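Budget for a laundry arm, what am I forgetting?
Posted by Ulla Solheim, May 10, 2019

Got 1,000 a month to hire one arm from November. Front loaders, basket on the floor. Quote covers arm and gripper, nothing on spare fingers or trainning. Worth paying extra?

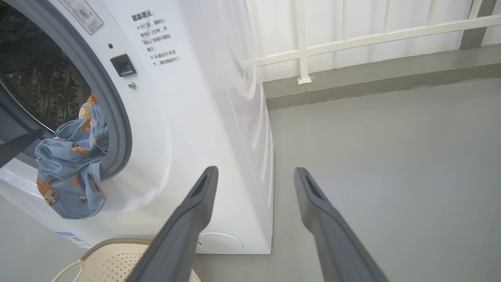
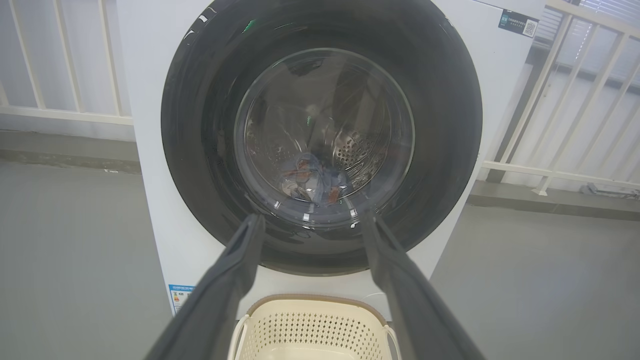

Declan Buckley
Spare fingers yes, 2 sets min. Ask Sivier what a call-out costs before you sign. We didnt, had four in the first term.

Roald Løken
Depends on the machines. I'd wait a year.

Åsmund Tangen
Get training in the quote, in writing.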